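## 3. Montar e usar o varal de teto Pendura

Antes de pegar na furadeira, leia a seção toda uma vez. Eu não li, na primeira montagem, e acabei com um furo a mais no teto da área de serviço. 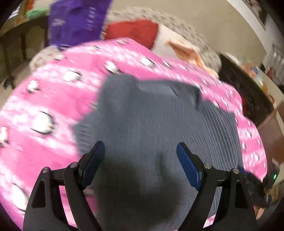
**Quanto peso o varal aguenta?** Com as quatro buchas bem presas em laje, ele aguenta 16 kg de roupa já centrifugada, distribuída por todas as varetas. Roupa pingando pesa bem mais do que parece, então passe tudo pela centrífuga antes.

### 3.1 Escolher o lugar

Eu gosto dele perto da janela, mas não colado nela - deixe um palmo de folga para a cortina e para a mão. Passe um detector de metais no teto e confira se não tem cano nem fio por ali. No meu prédio tinha um eletroduto bem no meio, e o jeito foi deslocar tudo para a esquerda.

> **Cuidado:** forro de gesso sozinho não segura o varal. Se o seu teto é de gesso, procure a estrutura metálica ou chame alguém que faça o reforço. O kit vem com buchas para laje e só para laje.

### 3.2 Fixar os suportes

1. Marque a lápis a posição do primeiro suporte, o que leva as roldanas.
2. Meça 410 mm até o segundo suporte e marque também. Confira dos dois lados, que o teto engana.
3. Desligue o disjuntor da área de serviço.
4. Fure com broca de vídea e limpe o pó de dentro dos furos (eu uso um canudo e fecho os olhos!).
5. Coloque as buchas Sekidus, as cinzas do saquinho menor. Elas entram com batidinhas leves.
6. Parafuse os suportes sem apertar até o fim, acerte o alinhamento e só depois dê o aperto final.

**Nota:** se a bucha girar junto com o parafuso, o furo ficou largo. Não insista nem encha de palito de fósforo. Faça outro furo mais adiante, ou use a bucha do tamanho seguinte.

### 3.3 Passar as cordas

Essa parte parece um nó de marinheiro e dá preguiça, eu sei, mas com calma vai.

1. Separe as cordas por comprimento. A mais curta é da vareta mais próxima das roldanas.
2. Passe cada corda pela roldana dela, de dentro para fora, e leve a ponta solta até o gancho da parede.
3. Prenda a vareta com o nó duplo do desenho da tampa.
4. Suba e desça a vareta vazia 3 vezes. Se ela subir torta, o nó de um lado está mais comprido - desfaça e acerte.

O Lorcan Hanrahan, que revisou esta edição comigo, prefere terminar uma vareta inteira antes de começar a outra. Eu passo todas as cordas primeiro e faço os nós depois. Dá na mesma, escolha o seu jeito.

### 3.4 Pendurar a roupa

- Peças pesadas (moletom, jeans, toalha de banho) vão nas varetas das pontas, perto dos suportes.
- Coberta e manta vão dobradas sobre duas varetas, com um vão no meio para o ar passar.
- Camisa fina pode ir no cabide, direto na vareta. Sai quase passada!
- Roupa escura eu penduro do avesso quando bate sol.

> **Cuidado:** segure sempre a corda com a mão antes de soltar do gancho. Com a vareta cheia ela desce depressa, e a queimadura na palma arde o resto da tarde.

### 3.5 Manutenção

As roldanas Treltden já vêm lubrificadas de fábrica. Quando começarem a chiar, uma gota de silicone em cada uma resolve. Óleo de cozinha não, por favor, que gruda poeira e mancha a roupa branca.

Olhe as cordas de vez em quando, principalmente no trecho que roça na roldana. Se estiver desfiando, troque o jogo completo: a peça de reposição é a 2000, e o modelo Fitzgerald, que é mais comprido, usa o mesmo jogo. Corte a sobra e queime a pontinha com um isqueiro para não abrir.

Eu reaperto os parafusos do teto todo mês de agosto, com o varal vazio. A lista das outras peças de reposição está na seção 5.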